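Does sealing matte floor tile before grouting do anything?

Asked by Yasaman Kiani in Floors & Tile
2873 views, 2 answers

We're putting dark matte porcelain in a back hallway and laundry room. The installer wants to put a sealer on before he grouts and again after, and he's charging for both. He says dark tile "drinks" the grout and will go cloudy for good if we skip it. The tile is called Burngate and the box says it needs no sealing. I asked him about that and he said boxes always say that. Is this a real step or a way to pad the bill? The grout is light gray, if that matters. Work starts in August so I have a little time to argue.

Answer from Rommel Evangelista (accepted, 33 votes)

Mostly padding, with one exception. Glazed porcelain absorbs next to nothing, so a penetrating sealer has nowhere to go. It sits on top and dries into streaks, and on a dark matte floor you will see every one of them. People then blame the tile.

The exception is unglazed or heavily textured porcelain with a pale grout. Cement can lodge in the texture and leave a haze. A grout release helps there, and it gets washed off afterward. Ask him what product he means, by name. If he can't tell you, I'd be suspicious.

Try it on a spare tile. Smear grout over the whole face, wait 12 minutes, wipe with a damp sponge, let it dry overnight. If it comes clean, you have your answer and it cost you one tile. Do the same with a second tile and his sealer so there's something to compare.

Sealing the grout after it cures is a separate question. Cement grout, fine, though I doubt it lasts as long as the bottle claims. Epoxy grout doesn't need it at all.

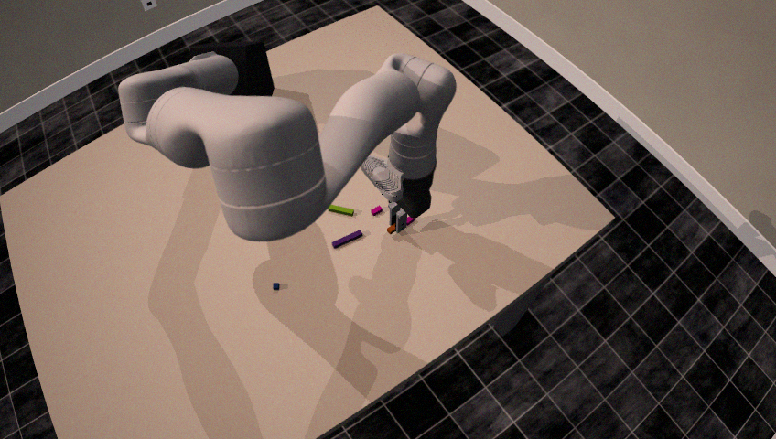
Color is the part I'd worry about before sealer. Dark tile gets sold as the floor that hides dirt, and I don't buy it. Lint, dried drips and pale dust all show, in a laundry room more than anywhere. A big beige mat over dark tile, like the one under the white arm, covers a lot of floor and the beige will be kinder to lint. It's still one more thing to wash – and I'd lift it often, whatever the backing says about being safe on tile. I'd also go darker on the grout.

Answer from Alix (2 votes)

We sealed ours before and after and it looks great, so I would just do it. Can't hurt. Ours is slate though, not porcelain.

Comment from Rommel Evangelista: Slate is porous. Different job.

Comment from Yasaman Kiani: Did the spare tile test. Wiped clean with no sealer. He has now agreed to drop the first coat and is calling the second one "optional."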